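Swapping the gripper on the bin picking cell

June went mostly on grippers. The cell has been running with the Tikkanen two-finger since the spring, and I wanted to know if the Istberg was worth the bother of new air lines and another adapter plate.

The test was the same for both. Mixed household and workshop items in one grey bin, one arm, same camera position, same controller settings. I ran 387 picks with each, tipping the bin out and refilling it after every 17. A pick counted if the item came clear of the rim and stayed held until the drop point.

The Tikkanen dropped 100 of them. Most of those were soft things, plus anything lying flat against the wall. The Istberg dropped fewer, but it is slower to close and I had to turn the pressure down twice.

Cups were easy for both. Tape rolls were fine if the fingers went in across the side and poor otherwise. 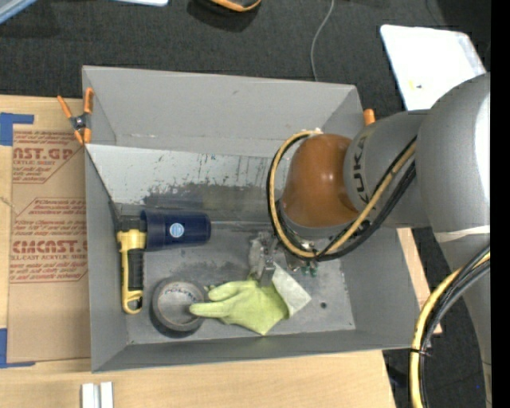
Gloves are still the worst item in the set. The planner aims for the middle of the palm, and a grasp nearer the cuff holds better, so I have added an offset in the Clultance config. It helps a bit.

Cable routing needs another go too. The loop by the wrist is longer than I'd like. The Istberg stays on for now, and the next job is the camera mount from Cititar.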